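Costache Flat Webbing, natural, 16 mm

Back in stock, and we're very happy about it! Costache is the soft cotton webbing we use ourselves for bag handles, apron ties, bunting and the drawstrings on PE bags. It's woven flat with a slightly raised edge, so it feeds under the presser foot without wandering, and it folds over neatly at the ends.

Nadja Auer used it for the straps on her market totes last spring and came back for a whole reel. Tamara Voicu dyes hers – the natural shade takes colour beautifully, though do wash it first or you'll get pale patches.

Width: 16 mm
Fibre: cotton, undyed
Sold as: cut lengths or full reel
Washing: 40 degrees, expect a little shrinkage the first time
Stock code: 183

We like a size 90 needle and a longish stitch. For a bag that's going to carry books or tins, sew a box with a cross through it at each end, and go over it twice. If the cut end frays while you work, a dab of fabric glue sorts it out (let it dry properly before you sew through it).

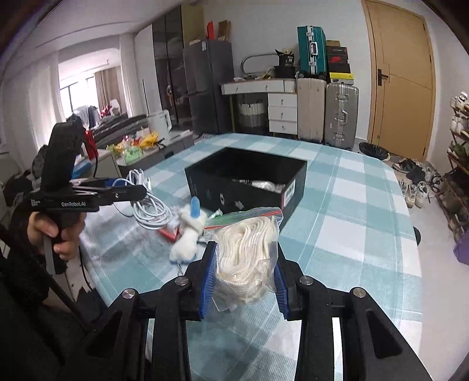 Cut lengths always come as one continuous piece, so there are no joins to work around. If you need several handles to match, order them together and we'll cut from the same reel, as the shade can vary a touch between batches. It goes very well with the Funell buckles and sliders, which come in the same width.

Questions about dyeing or larger orders go to Sum-yee Kan on the haberdashery desk.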